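Larnus releases Collar 2.6 with new grasp labeling and replay tools

CILMONT, 9 Jan 2019. Larnus today released version 2.6 of Collar, its software for recording, labeling and replaying manipulation data from hand-held grippers.

The release adds a segmentation module that splits a recording into reach, grasp, move and release phases. The module reads finger plate position and wrist motion together, and writes phase labels for each hand on a shared clock. Earlier versions labeled each hand on its own and left alignment to the user.
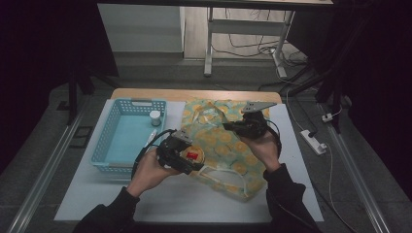 Two hand-held grippers over a cloth bag during a tabletop task. The left gripper is closed on a round object. Photo: Larnus

Collar 2.6 also changes how soft items are handled in planning. Bags and cloths are now stored as regions with a changing outline, and the planner checks that outline again before each grasp.

"Most of our bad labels came from the two hands drifting apart in time," said Wendy Penrose, head of perception at Larnus. "That is what we fixed first."

Replay to the Thambiah arm controller is supported through a new export format. Existing projects can be converted with the command-line tool.

The update is free to current license holders. Support for version 2.2 ends in March.

Press contact: Arif Dissanayake, Larnus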